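About Hunby School of Languages

Who we are

Hunby School of Languages is an independent school for adults who wish to learn a language or return to one they studied in earlier life. We teach in the daytime and in the evening, in small groups and one to one. The school occupies the upper floors of the former Edorach building, a short walk from the railway station, and shares its entrance with a bookshop.

Our history

The school began with two rented rooms and a single evening course in German for clerks working in the shipping trade. French and Spanish were added soon afterwards, followed by Turkish, which remains one of our most popular subjects. The Turkish department was built up with the support of the Yüksel Foundation, whose gift paid for the first teaching post and for the greater part of the reading room. That room now holds 3000 volumes, among them novels, grammars, children's books and a good number of cookery books, which our learners borrow more often than anything else.

Our teaching

Every learner meets a member of the teaching staff before joining a course. The meeting takes place in English and, where possible, in the language to be studied. There is no written test. We ask what the learner hopes to do with the language and place him or her in a group accordingly.

Lessons are built on conversation. Grammar is taught openly and in full, but it follows from what has been said or read in class. Homework is set each week and returned with written comments. Learners who miss a lesson may attend the same lesson with another group where a place is free.

Courses for employers

We provide courses on site for firms and public bodies. Our longest arrangement is with Starkix, whose sales staff have studied Spanish and German with us through several changes of premises on both sides. Courses of this kind are planned with the employer before the start of term, and a short report on attendance is sent at the end of each.

Our learners

In the last school year 900 learners were enrolled across all departments. Many come for work, others for family reasons, and a fair number for the pleasure of reading. The December open evening, held in the reading room from 6 pm, is the best occasion to meet them – visitors are welcome without an appointment.

Fees and bursaries

Fees are published at the start of each term and may be paid in two parts. The school sets aside 100 bursary places a year for learners on low incomes. Application forms are available from the office.
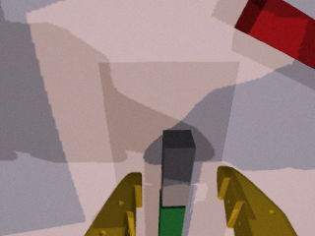
Completed forms should be returned to the office before the first week of term. Applicants will receive a reply in writing, and any place not taken up will be offered to the next person on the waiting list.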